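Villa Live Broadcast Mixer

Vavanska Audio
Home > Live Music > Broadcast and Streaming > Villa

Price: $2,684 including GST
Availability: In stock, Nundow warehouse
Warranty: 3 years, parts and labour
Page updated: 11 March 2023

Overview

The Villa is a tabletop mixer for musicians, venues and schools that present live music to an online audience. It takes the sound from the stage, the sound from any game or virtual venue in which the performance is being shown, and the voice of a host, and combines them into a single programme that can be sent to a computer or to a hardware encoder.

Vavanska developed the Villa for performers who appear before a room and an online crowd at the same time. The two audiences seldom need the same mix. A vocal that sits well in a small hall can be too quiet for a listener on headphones, and crowd noise that is welcome in a stream is of no use to the room. The Villa therefore keeps a room mix and a broadcast mix apart from input to output, with separate faders, separate equalisation and separate limiters for each.

Who the Villa is for

The mixer suits solo artists, duos and small bands, as well as community radio stations and music departments. It can be run by one person seated beside the performer. Larger ensembles may connect a stage console to the Villa by its line inputs and use the unit for the broadcast mix alone.

Principal features

Independent room and broadcast mixes, each with its own master fader
Game and virtual venue return, with automatic echo removal
Host microphone channel with push-to-talk and adjustable ducking
Delay on the broadcast mix, so that sound may be matched to picture
Storage for 164 scenes, each of which recalls levels, equalisation and routing
Talkback from the operator to the performer's in-ear monitors
Backup recording to a memory card (card not supplied)
2 headphone sockets on the front panel, with separate volume controls

Stedis control software

Every Villa is supplied with a licence for Stedis, the Vavanska control application for desktop computers and tablets. Stedis displays both mixes side by side and allows scenes to be named, placed in running order and recalled from a set list. Songs may be moved within the list during a performance without interrupting the sound.

The licence does not expire and may be transferred with the mixer if it is sold. Stedis must be registered with the serial number found beneath the unit. Customers who use a school or council network should ask their network administrator to allow Stedis to find the mixer before the day of the event.

A Stedis update released in January corrects a fault in which the host channel did not return to its previous level after ducking if a scene was changed while the host was speaking. Owners are advised to install it. Scenes saved in earlier versions will open normally.

Working with virtual venues

Performances given inside online games and virtual worlds place particular demands on timing. The picture of the performer is often processed for longer than the sound, and the audience will notice if the voice arrives first. The broadcast delay in the Villa is set in small steps from the front panel or from Stedis, and the value is stored with each scene. A clap recorded at the start of rehearsal is generally sufficient to find the correct setting.

The game return channel brings sound from the virtual venue back to the performer. Echo removal is switched on by default. It should be left on unless the performer is using closed headphones.

Purchasers are responsible for obtaining any licences needed to perform or broadcast music. Vavanska is not able to give advice on copyright, nor on the rules of individual gaming or streaming services.

Placement and care

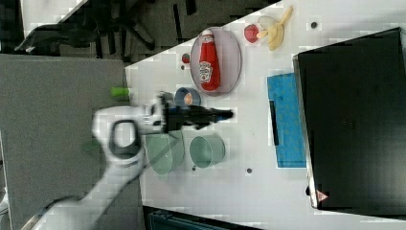 The Villa is designed to stand on a flat, level table and has ventilation slots along both sides that must be kept clear. Leave a hand's width of open space on each side and do not place the unit on carpet or soft furnishings. In green rooms and home studios the mixer often shares a surface with the evening meal, and spills are not covered by the warranty. Cups, a small bowl, a half-peeled banana or a Heinz ketchup bottle lying on its side on a plate should all be moved to another surface before the mixer is set down. If liquid does enter the unit, disconnect the power at the wall and contact the service department. Do not attempt to dry it with a heater.

Faders may be cleaned with a soft, dry brush. Solvents and spray lubricants will damage the tracks and should not be used. When the mixer is to be transported, fit the lid and secure both latches. The optional padded case is recommended for air travel.

In the box

Villa mixer with hard lid
Power supply and Australian mains lead
USB cable
Stedis licence card
Printed quick start guide

Delivery and collection

Orders are dispatched from the Nundow warehouse by insured courier. A signature is required on delivery. Customers may also collect from the Nundow showroom, where a Villa is set up for demonstration during trading hours. Bookings are preferred, and visitors are welcome to bring their own microphones and headphones.

Schools, libraries and local councils may pay by purchase order. Please attach the order to the enquiry form and include the name and address of the receiving site.

Service and returns

Unused mixers in their original packaging may be returned for a refund, less the cost of freight. Repairs are carried out at Nundow by Vavanska technicians. Please save a copy of your scenes from Stedis before sending a unit for service, as the internal memory may be cleared during testing.

Related items

Villa padded travel case
Villa rack adaptor
Vavanska host microphone with desk stand
Replacement fader caps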